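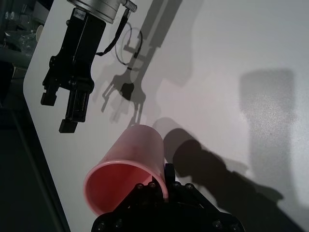 Cups, tables and other small matters

Thank you to everyone who wrote in after the January newsletter about the drinks table at Clemgate. I had expected perhaps two replies and came back from a week at my sister's to find a whole string of them, most on the subject of cups (and one, from Obaidul Mondal, on the subject of biscuits, which I have passed on to the proper quarter).

The general feeling is that we should stay with the plastic ones. They weigh next to nothing, the little ones can manage them, and when one goes over, as one always does, you simply pick it up and fetch a cloth. Lemlem Degefa would like us to keep to the pinks and reds, as they show up so well on a white table and you can spot a stray from the far side of the room. I must say I agree with her. The clear ones we had before were forever being sat on!

Gayan Paul has been through the cupboard and found that we own 245 cups, far more than I would have guessed, although 8 have split down the side and have gone. Please stack them by size when you put them away, and do let them drain upside down on a tea towel first. Stacked wet they stick together, and Tania Wickramasinghe and I spent a good part of one evening trying to prise a tower of them apart with warm water and a butter knife.

The white tables mark more easily than the old brown ones did. Blackcurrant is the worst, followed closely by tea. A damp cloth with a drop of washing-up liquid will see to most things if you get to it the same evening, but please don't use the green scourers, however stubborn the ring. Ashraful Sikder has put a pile of soft cloths in the drawer under the urn, and he would like them to come back to the drawer after they have been washed.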